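Jun 3, 2025

The flash fiction contest I entered in January has announced its longlist, and I'm not on it. I'm also not on the list of people who nearly made the longlist, a list I hadn't known existed until I failed to get onto it.

The prompt was a lighthouse. The limit was 400 words. My first draft came in at 700, and I thought every one of them was essential, including the 15 I spent on the keeper's opinion of soup. So I cut. I cut the soup. I cut the keeper's sister, who had come all the way from Padska and never got to take her coat off. By the end I had a man, a lamp and a fog, and the fog had the best lines.

For those new here, I write small stories set in a town called Taltport, where the tide goes out once and takes its time coming back. I've been at it for ten years. There is a ferry called the Plavier that leaves whenever somebody aboard tells a lie, so service is excellent. There is a tailor, Policarpio, who mends shadows and overcharges for hems. The lighthouse story was meant to be the one that let strangers in, and I suspect the strangers got as far as the second paragraph and asked for directions home.

I reread it last night with a pencil. The opening sentence has three commas and a semicolon, and none of them are on speaking terms. The ending is a bell ringing underwater. I have now ended four stories with a bell ringing underwater – I checked – and in two of them there isn't any water.

Still, I like the middle. The keeper writes letters to the ships and the ships write back, mostly complaints. I might pull that part out and let it be its own thing, with the sister put back in and given a chair.
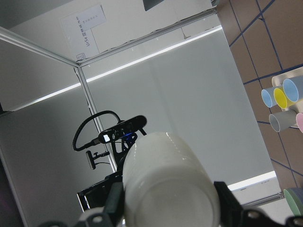
Filed under: Rejections, Taltport, Small Fictions

Meanwhile the next contest wants a story about a door, 10 sentences, no dialogue. I have a door. I even have a fairly good hinge. What I don't have is a reason for anyone to go through it, though that hasn't stopped me before.

If you've read the lighthouse piece and have thoughts, the comments are open. Go easy on the fog. The sister says hello, and she'd like to know where to hang her coat.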